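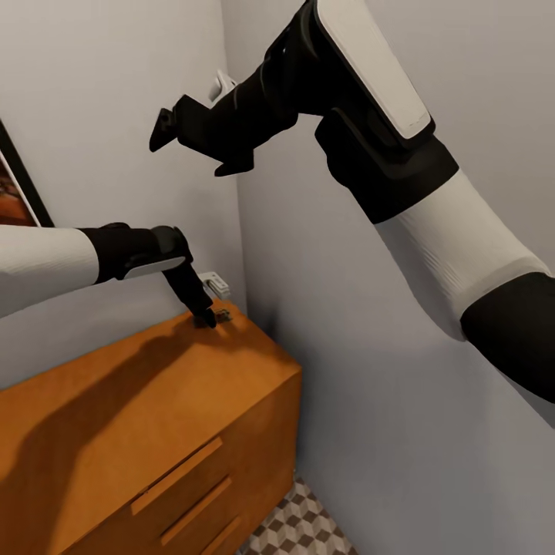
How do you keep players around in a free mobile game without leaning on the gem shop? Give them a reason to come back tomorrow that costs nothing, and let them see it before they close the app tonight.

OK, hi everyone, thanks for coming back after lunch. I'm Fenna Vandenberghe and I do game economy stuff at Niment. (Pause, sip of water, let the people at the door find seats.)

So the game I want to talk about is Tadance. You raise little creatures, you build them pens, you send them off to fight. Two currencies: coins, which drip in while you're away, and pearls, which are the ones we sell. When we launched in May, a new player got 14 pearls and spent the whole lot in the tutorial, because the tutorial told them to. I wrote that tutorial. Sorry!

Ask the room: who has ever saved up a premium currency and then been scared to spend it? Wait for hands.

Right, that was our testers too. Loretta Boateng ran the first round of play sessions and her notes are full of people hoarding. They had 33 pearls sitting there and they'd quit over a hatching timer they could have skipped for five. I found that so hard to believe that I sat in on a Sunday session myself, and yes, first player of the morning, same thing.

What we changed. We took the pearls out of the tutorial and put them on the daily map, one small pile every day for 21 days, and you can see all of it from day one. Then we cut the price of the Galter egg. It used to be 222 pearls, which was silly for a creature most people swap out by the second arena anyway.

(If I'm running long, skip the next bit and go to arenas.)

Timers. Long ones are fine at bedtime and awful at breakfast. So the short hatches come up in the morning now and the overnight ones show up in the evening. Players noticed in almost no time, and the forum got a lot friendlier.

Arenas. The Bañuelos arena was our worst drop-off, and I blamed the rewards for weeks. Loretta kept saying it was the matchmaking. It was the matchmaking! Show the before and after brackets, talk through the healer problem, and take questions on this part while the brackets are still up.

Then the demo on my phone. Remember to turn off notifications first, Fenna.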